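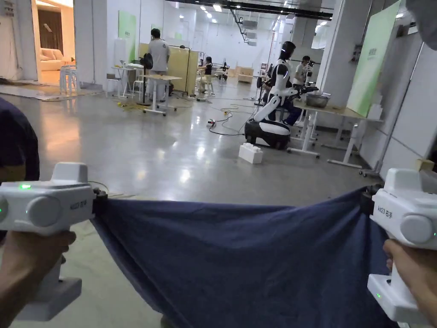

I have been trying to get better at folding. Big flat pieces of cloth are the ones I always got wrong - I would end up with a lump and call it done.

Ermanno Donati, who I used to share a flat with in Brornbridge, does it by the corners. Get hold of the two top corners, pull until the edge between them is nearly straight, and let the rest hang. Don't worry about creases in the middle yet. Bring the corners together, run a hand down the side, then go again the other way.

I did 14 pieces on a June evening and the first seven were poor. My mistake was pulling too hard, so one corner kept slipping out and I had to start over. Dark cloth is harder too. On navy I can't find the hem without tilting it towards the light, and it shows every bit of fluff.

The pile now fits on one shelf, with the thick ones at the bottom. I still can't do fitted sheets. Ermanno says to tuck one corner inside the other, and I've tried that twice and got the lump again. Next job is the airing cupboard, which has 29 pillowcases in it and only four pillows to go with them.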